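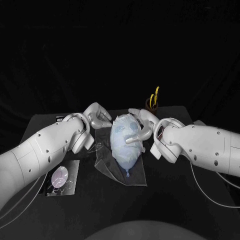 White shell segments over a dark tabletop.

Hanging and exposing a black fabric backdrop
Thulani Fourie, updated November 2023

A black backdrop records as black only if very little light reaches it and very little of that light comes back to the lens. Fabric choice deals with the second condition. Distance, flagging and exposure deal with the first. The procedure below assumes a tabletop set in a room where the overhead lights can be switched off.

Choosing the fabric

Cotton velvet absorbs more light than any other fabric in common use. Polyester velvet is cheaper and creases less, but has a sheen when lit from a low angle. Wool serge hangs well and is heavy enough to stay put near an air vent. Muslin goes grey under a strong key light and should be kept for sets where a dark grey is acceptable.

Check the nap before cutting. Brush a hand along the pile in both directions under a desk lamp and mark the darker direction on the back with chalk. If two lengths are to be joined, the chalk arrows must point the same way or the seam will show as a change in tone.

Hanging

1. Set the stands wider than the table so that neither upright is in shot. Weight each base.

2. Sleeve the crossbar through the top hem. If there is no hem, use 8 spring clamps at even spacing. The small Dravska clamps will hold velvet; heavier serge needs the next size up.

3. Let the fabric fall to the floor behind the table. Pull it taut sideways and clamp it to the uprights at mid-height. Leave the bottom edge free.

4. Steam from the back, top to bottom. Do not iron velvet -- the flattened pile will reflect as a pale patch.

5. Go over the front with a lint roller. Repeat after every change of subject, as dust shows far more on black than on any other colour.
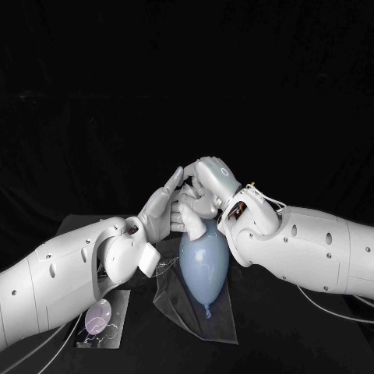 Lighting a pale subject

Place the lights to the sides and slightly forward of the subject, then turn them until the spill falls past the edges of the fabric. A piece of black foam board on the backdrop side of each light works as a flag. Grids do the same job more neatly and cost more.

With a white or cream subject, meter from the subject. A meter averaging the whole view will read the black area and overexpose. Start at ISO 100, set the highlights just below clipping, and check the histogram channel by channel.

Checking the result

Open a test file and raise the shadows fully. Creases, lint and clamp shadows will all become visible. Small faults can be left if they disappear at the intended exposure. Larger ones should be corrected on the set -- retouching them across a full series takes longer than another pass with the steamer.

Storage

Roll the fabric on a cardboard tube, pile outward, and cover it with a clean cotton sheet. Folded velvet will need steaming again before use.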